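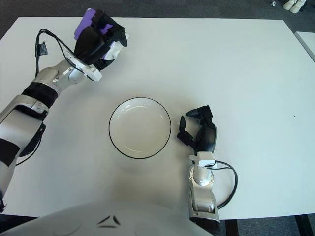

Two-armed robot at a white table with an empty black-rimmed bowl between its hands

Losura is a software package for the control of robots with two arms and many-fingered hands. It takes in camera pictures and joint readings, keeps a simple model of the objects on a table, chooses the next movement and sends commands to both arms together. It was begun by Consuelo Cuesta as a set of scripts for testing grasp planners, and it was later rewritten with Visitación Lorente, who is the author of most of the present planning part.

The package is used mainly for table work at close range: placing small goods in a bowl or tray, taking them out again, pulling soft material such as paper tissue, and passing things from one hand to the other. It is not meant for walking or for driving a mobile base, and it has no functions for these.

Name

The name Losura has no special meaning. In old versions of the manual it is written in small letters, and some file names still follow this habit. The first scripts were called Undow, a name which now belongs to the recording tool described below. Readers of old material should take care, as "Undow" can mean either of the two.

Structure

Losura consists of four programs that run side by side and exchange messages.

Gakcombe is the perception program. It receives the picture from the head camera and gives back a list of objects, each with a position, an outline and a confidence value between zero and one.

Arroyo is the planner. It reads the object list and the current task and produces paths for the two arms.

The controller has no name of its own. It follows the paths from Arroyo, reads the joints and stops the arms when a limit is passed.

Undow records all messages to disk and can play them back later, at normal speed or slower.

Each program can be stopped and started again while the others are running. If Gakcombe is stopped, Arroyo keeps the last object list but marks every entry as old, and no new grasp is started until a fresh list has come in. This behaviour was added after version 2, and before that the planner would continue to work with the old list.

Perception

Gakcombe first looks for the table plane and then for everything which rises above it. The parts of the robot that are inside the picture are removed with a mask. The mask is calculated from the joint readings and made a little wider on each side, so that the arms, the hands and the front of the body are not reported as objects. Cables are a known difficulty. They do not follow the joint readings exactly, and a loop of cable that hangs outside the mask may be reported as a thin object on the table. The usual remedy is to set a minimum width, which is written in the settings file under the table section.

Clear plastic is another difficulty – the table is seen through the wall of the bowl, and depth values from inside it are often wrong. For such containers Gakcombe searches for the rim only. If the rim is dark and the table is light, an ellipse is fitted to it and the bottom is assumed to lie on the table plane. A container with a rim of the same colour as the table is often missed, and the manual advises the user to choose another container or to enter its position by hand.
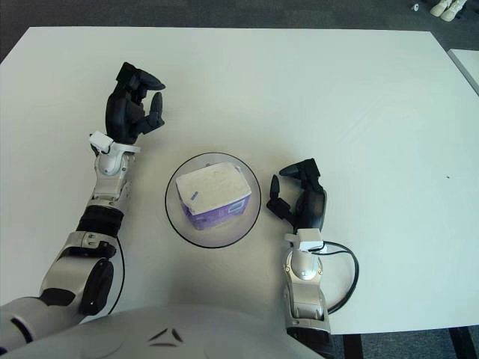 The object list is a tree and not a flat list. When one outline lies completely inside another, the inner object is written as a child of the outer one. If the container is moved, its children move with it in the model until the next picture arrives. Many early faults came from this rule. A tall carton may cover a piece of the rim when it is viewed from the head camera, and then its outline is no longer completely inside. The present version accepts an overlap of 70 per cent as "inside", and this value can be changed.

Planning

Arroyo works with short steps called moves. A move has a start condition, a path for one or both hands, and an end condition. Examples are "approach", "close", "lift", "draw" and "release". A task is a plain text file in which the moves are written in order, one on each line. There are no loops in a task file. A user who wants to repeat a task must start it again, or start it from another program.

For every move the planner decides which hand is active and which is waiting. The active hand is in general the one with the shorter path to the object, but the task file can name the left or the right. The waiting hand is not sent home. It stays at a standby point beside the object, at a distance given in the settings (40 millimetres when nothing is written there), so that it can hold the container if the next move asks for it. Both paths are checked against each other before the arms receive any command.

The move "draw" was written by Lorente for soft material. A rigid object has one outline and one centre, but a sheet of tissue changes its shape with each touch, and a grasp calculated for the first picture may be useless in the second. In "draw" the planner therefore does not aim at the centre of the object. It looks for the highest fold, brings the thumb to one side of it and the first two fingers to the other, closes slowly and then asks Gakcombe for a new picture before lifting. If the fold has disappeared, the hand opens and the search is done again. The number of attempts is limited by the setting draw_tries.

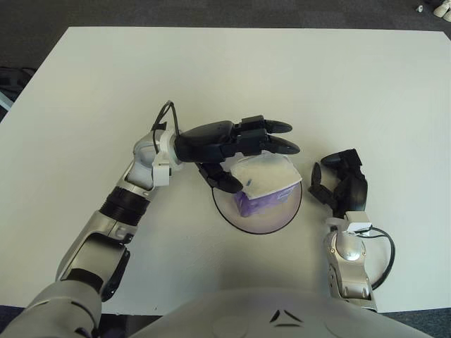

This page was last changed on a Monday in December. Older versions are kept in the page history.

Control

The controller holds one table of limits for each joint. It contains the smallest and largest angle, the highest speed and the highest motor current. When a limit is passed, both arms are stopped, even if the fault is on one side only. Cuesta gave the reason for this choice in the first manual: with two hands at the same object, a stop on one side alone can pull the object apart or throw it from the table.

Fingers are treated in another way. A finger that reaches its current limit is taken to be in contact with something, and it is held at the angle where this happened. The other fingers continue to close. For soft material the current limit is made lower by the task file, but a very thin sheet may give no reading at all, and then contact must be judged from the picture.

Recording and playback

Undow writes one file for each run. During playback the controller is replaced by a dummy which accepts commands and does nothing, so perception and planning can be tested without a robot. The test set which comes with Losura contains 1,308 recorded runs. Some of them were made with an earlier hand model and cannot be used for testing contact – these have the letter h at the end of the file name.

A run can be cut into parts at the borders between moves. The tool for cutting does not change the time stamps, and a part from the middle of a run will start with a time other than zero. Several users have reported this as a fault, but it is intended.

Known problems

Reflections on shiny arm covers are sometimes outside the mask and produce objects with low confidence, which appear and disappear quickly. Small dark marks on the table can be taken for objects when the minimum width is set too low. The left and right camera settings were exchanged in one version of the sample file, and copies of this file are still found in use.

If a task file ends without an empty line, the last move is not read. A correction has been prepared by Lorente but is not yet part of the main version.

See also

Arroyo (task file format)
Gakcombe (settings)
Undow (old scripts)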